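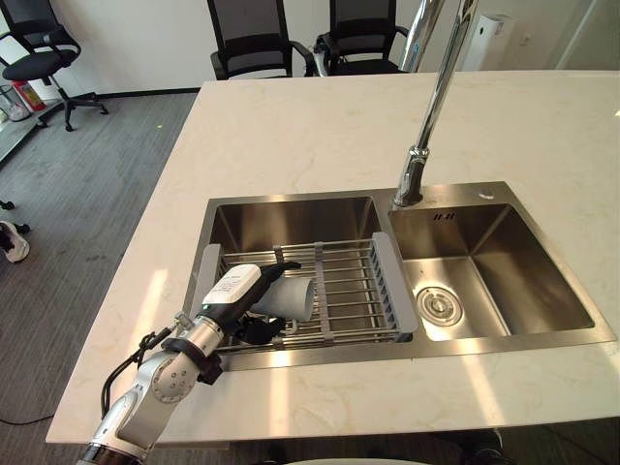

## Over-sink racks: setup and use

A roll-type or rod rack across one bowl keeps the counter dry and leaves the second bowl free for washing. Notes for a double-bowl stainless sink:

- Measure the bowl from rim to rim, front and back. The end pieces must rest flat on both rims.
- Run the rods front to back. Short items then bridge at least two of them.
- Set cups down at an angle or with the mouth down. A cup left upright holds a ring of water at the base.
- Leave 2 fingers of space between cups – more for thick stoneware.
- Keep knives off the rack. They slide between the rods.

Every 3 days, lift the rack and wash the plastic cross-bars in warm water with dish soap. Scale collects where rod meets plastic; a soft toothbrush and white vinegar will clear it. Rinse well. Wipe brushed steel along the grain only.

Empty the drain strainer at the same time, and flush the overflow slot with a cup of warm water.

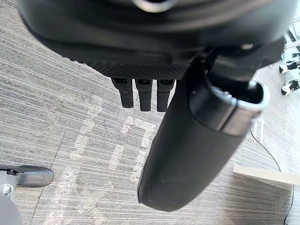

*Gurngate Household Notes – p. 120*

## Carpet near the kitchen

Striped low-pile carpet hides crumbs well, so vacuum on a schedule. Make one pass along the stripes and one across. For drips carried from the sink, blot with a white cloth and press for a minute. Do not rub. Dry the spot fully before putting a mat over it.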